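Category: Office Setup > Desktop Storage > Assembly & Use
Print this page | E-mail this page
12 shares | 3 comments

Elleck Upright File Organizer
Section 4: Placing and Loading the Organizer

Read this section after the dividers and side panels have been fitted as shown in Section 3. It covers where to stand the organizer, how to load it, and how to keep it steady in daily use. The same steps apply to the Resus and Aryee sizes unless a note says otherwise.

4.1 Choosing a position

1. Clear the back part of the desk or table and wipe it down with a dry cloth.
2. Set the organizer on the surface with the open side facing the chair.
3. Slide it back until it is close to the wall. Leave a gap of 10 mm so the rear edge does not rub the paint.
4. Press down on each top corner in turn. If the organizer rocks, turn the foot at that corner until it sits level.
5. Check that you can reach the tallest divider while seated.

NOTE: On glass or polished tops, fit the four clear pads from parts bag C under the feet. The pads can be ordered again under part number 281.

CAUTION: Do not stand the organizer on a heater cover, or where sun through a window falls on it for most of the day. The plastic can warp.

4.2 Sorting before you load

Sort everything on the table first. Put hardcover books in one pile, magazines and catalogs in a second, and loose papers in a third. Loose papers should go into a folder before they go into the organizer. Single sheets slide down between the dividers and curl at the bottom, and they are hard to get out again without emptying the whole compartment.

Take out anything you have not opened in a year. A compartment that is packed tight will bow the divider next to it.

4.3 Loading

1. Start with the heaviest book. Stand it against a divider, spine facing out.
2. Lower it until it rests flat on the base. Do not drop it in from the top.
3. Add the remaining books to the same compartment or the one beside it, heaviest to lightest.
4. Place magazines next. Thin issues stand better in groups than one at a time.
5. Add folders last, tabs up.
6. Stop when you can still fit two fingers between the last item and the divider.
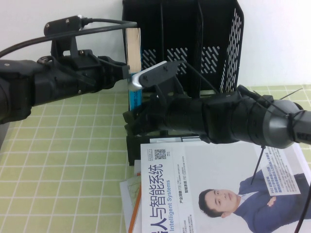

Keep the total weight in any one compartment under 3000 g. The Aryee size has narrower compartments and should be kept to half of that. If you are not sure, weigh the pile on a kitchen scale before loading it.

To take an item out, hold it by the middle of the spine and draw it toward you. Pulling on the top edge of the spine will tear the binding sooner or later, mostly on older books.

4.4 Items too large for the organizer

Items taller than 400 mm should not be stored upright. They will tip forward when the items beside them are removed. Lay them flat on a shelf, or use the Vurkport tray, sold separately, which is made to sit next to the organizer.

Magazines in current use can be left flat on the table in front. Keep the stack low enough that it does not block the lower part of the compartments.

4.5 Cleaning

1. Empty the organizer one compartment at a time and keep the contents in order.
2. Brush dust out of the side panel slots with a dry paintbrush, working from the inside toward the outside.
3. Wipe the dividers with a cloth dampened in water and a little dish soap.
4. Let everything dry fully before putting paper back.

CAUTION: Do not use glass cleaner or any product containing alcohol. It leaves cloudy marks on black plastic that cannot be removed.

4.6 Common problems

Organizer leans to one side: The load is uneven. Move the heaviest books to the center compartments.

Divider pops out of its groove: Empty the compartments on both sides, press the divider down until it clicks, and reload with fewer items.

Books slump when one is removed: Move a folder or a thick magazine into the gap, or shift the divider one groove in. See Section 3.5 for moving dividers.

Continue to Section 5: Labels and Index Cards

Print this page | E-mail this page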